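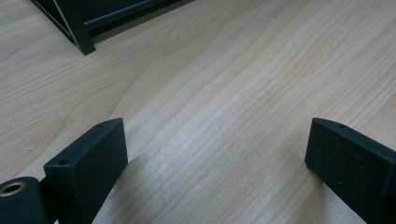
Tabletop with pale, flowing grain.

About Gellside

Gellside supplies and refinishes wooden furniture for schools, libraries and small offices. The firm was set up by Padmavathi Suvarna, a former joinery teacher, and works from a single workshop on the Hesier estate.

What we do

Most of our work is the refinishing of tables and desks already in use. Tops are sanded, filled where needed and coated with Kultum, a water-based hard finish mixed to our own recipe. Veneered tops are measured for remaining thickness before any sanding. Tops that are too thin are cleaned and recoated only.

New tables are made to order under the Bonsu name. Bonsu frames are bolted, and all fixings can be reached with a standard hex key. Spare legs, feet and rails are kept in stock for 10 years after a model is withdrawn.

Capacity

The workshop has six benches and one spray room. Last year we refinished 1,559 tops. The normal limit for a single order is 800 pieces; larger orders are split into batches by agreement. School orders for the summer break are collected in July and returned before the end of August.

Visits and enquiries

The workshop is open to customers from 8.30 am to 4 pm by appointment. Please send the top size, the present finish if known, and the number of pieces. Quotations are free and remain valid for 10 weeks.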